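Slide 1 – Title

Arranging with artificial stems: work surface, order of insertion, storage. Notes for the June 15, 2019 session. Keep the introduction under a minute and go straight to the table.

Slide 2 – Terms

Define stem, head and filler before anything else. The Gretden handout uses "spray" for any branching stem; the Orine handout uses it only for filler. Say which one we follow (Gretden) and move on.

Slide 3 – The surface

Flowers are laid out flat before they go into a vessel. A pale tabletop is preferred. Dark cloth hides green stems and the sorting goes slower. Leave a clear strip along the near edge for cutting and bending. Leave this slide up while the stems are passed around.

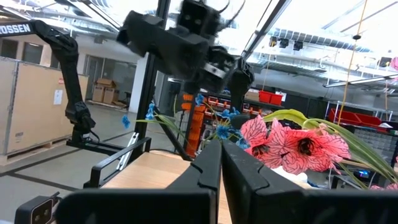 Noelia Moya

Artificial flowers spread over a light wood-grain table take up more room than people plan for. Heads are wide, wire stems spring back, and a pile that looks compact in the box doubles once it is loosened. Ask the room how much table they have at home. Wait for answers.

Slide 4 – Sorting

Sort by stem length first, color second. Most beginners do the reverse and have to re-sort when the tall stems come up. The Roro starter set has 24 stems in 3 lengths, enough for one medium vessel. Do not open a second set during the demonstration.

Slide 5 – Order of insertion

Tallest stem at the center back. Then the two outer stems, which fix the width. Fill inward from there. Bend the wire below the lowest leaf – a bend above it shows from the front. Turn the vessel a quarter turn after each group and check for gaps.

Skip the Sánchez method if we are past the halfway mark. It is on the back of the handout.

Slide 6 – Cost

Last August's order came to 61 dollars with delivery. Prices have moved, so quote it as a past figure only.

Slide 7 – Cleaning and storage

Soft brush, head down, stem held near the top. No water on paper-wrapped wire. Store flat, one layer per tray, heads alternating left and right.

Questions. Handouts are by the door, cutters go back in the gray tin.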